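Forum index > Home and Daily Life > Storage and Organizing
Topic: Baskets or drawers for a shared supply room?

lourenco_c wrote:
Good morning to everybody. I hope this is the correct section.
In September our language club moved to a new building, and now we have one supply room that we share with a sewing group and a cooking class. The room has a long wall with open shelves. We are 60 members in total between the three groups, and every person puts the things back in a different place. Last month I looked for tape and I found it inside a bag of flour.
I have a small budget and I must decide between two systems. The first is drawer units with labels. The second is plastic baskets which stand on the open shelves. Which one do you use, and are you still happy with it after one year or more?

humau_mayu wrote:
Drawers, without any doubt. With baskets the dust comes in, and after some weeks they become a place where people throw everything. We had baskets at my old work and I was cleaning them all the time. A drawer closes and the room looks calm.
Please measure the depth of your shelf before you buy. I did not do it and my first unit stood out from the wall by the width of my hand.

renji_m wrote:
I don't agree with Mayu. A drawer looks calm from outside, but inside it is the same chaos, only you cannot see it. When there are many users, people should see the content without opening anything. In our workshop we changed from drawers to open baskets, and the question "where is the glue" stopped in the first week.
For dust, I wash them in the sink two times in a year. It takes one afternoon.

humau_mayu wrote:
One afternoon two times in a year is exactly my point, Renji. I never washed a drawer.

renji_m wrote:
Then I would not like to look in your drawers :)

lourenco_c wrote:
Thank you both. The shelf depth is a good advice, I will measure tomorrow. Does the color matter? The shop near us has baskets only in red and in gray. My colleagues say red is too strong for the eyes.

chihming wrote:
The color matters less than the label. I have used the Stirnness label holders for a long time. They hang on the edge of the basket and you can change the paper inside. Do not glue labels directly on plastic. When you want to remove them, the paper goes away and the glue stays.
One more thing: buy all baskets in the same size, even if some will be half empty. If you mix sizes, they don't stack, and in summer you will want to stack them.
We made a small guide for our own members about this. I copy the last part here, with the signature as it is on the page, so that the person who wrote it gets the credit.

— start of copied text —

Soft things and packages should not live together. A soft thing takes the shape of the space and pushes the other items up, and then the basket looks full when it is not. Give the fabric its own basket, and keep anything in plastic wrapping in a different one.

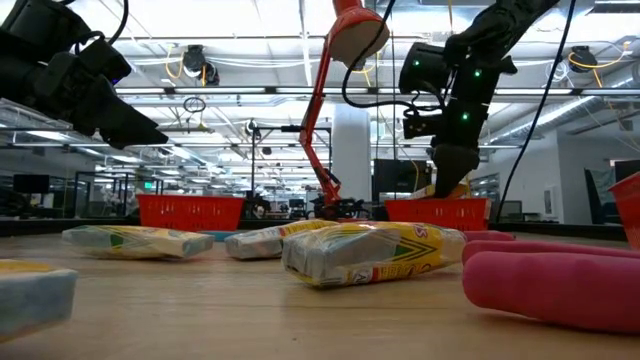
Wrapped packages and pink items on a wooden table

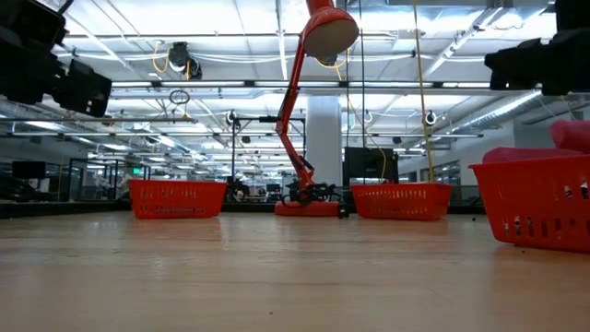
Red baskets with slotted sides

Oriana Yáñez
Supply room coordinator, Lundora Neighborhood House

If you are starting from zero, take everything off the shelves first and put it on a large table. Make the groups before you choose the baskets. Many people buy the baskets first and then they try to find things to fill them. We did the same, and we had 8 baskets too many, which now hold old magazines.
Write the labels with the word that people say, even when it is not the correct word. In our house everybody says "sticky stuff", so the label says sticky stuff.

— end of copied text —

humau_mayu wrote:
The advice to make groups first is good, I accept this one. But please tell me what you do with small things like pins and buttons. They would fall through those slots.

chihming wrote:
Small things go in a closed box with a cover, and the box goes inside the basket. We use old tea boxes.

renji_m wrote:
For the sewing group I would take drawers, to be fair. Only for the pins. For cooking things, open baskets, but food that is opened must be in a jar and never on the same shelf as the glue.

lourenco_c wrote:
I measured. The shelf is 71 centimeters deep, so it is much deeper than I thought — two baskets can stand one behind the other. Is this a problem?

humau_mayu wrote:
Yes. The back one will be forgotten. Put there the things for holidays only, or put nothing.

lourenco_c wrote:
Understood. I will take red baskets for two groups and one small drawer unit from Sugawara for the sewing people. My colleagues can get used to the color. I will write again when the shelves are full.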